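The Returns Room, One Year In

I run returns at Wunmont, a mail order shop for secondhand bags, bells, lamps and whatever else people clear out of their aunts' houses. We handle 3000 items in a busy April, and until last year every one of them was picked up, turned over and shelved by hand (mostly ours, 4 of us, with sore wrists by lunch!).

Then the Iltico arm came to the Rumbridge building. I was nervous, I'll admit it. My job now is less lifting and more deciding: I grade things, write the notes and sort out the odd ones. We all kept our hours, and two of us learned to set up the practice runs on screen, where a new grip gets tried before the real arm goes near anybody's stuff. Lopes, the software we use for that, took me 173 tries before I stopped swearing at it.

I do miss the chatter at the sorting table a bit. My shoulders don't miss a thing.
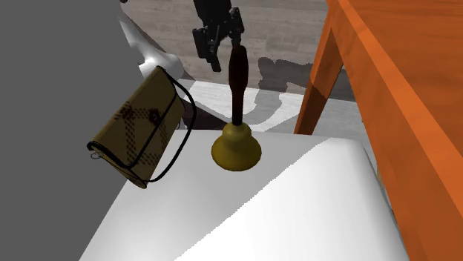
Practice run in simulation: brass hand bell under the open gripper, khaki handbag off to the left. Long handles are my favorite to set up.

More from the packing side next month, once I've cleared my bench.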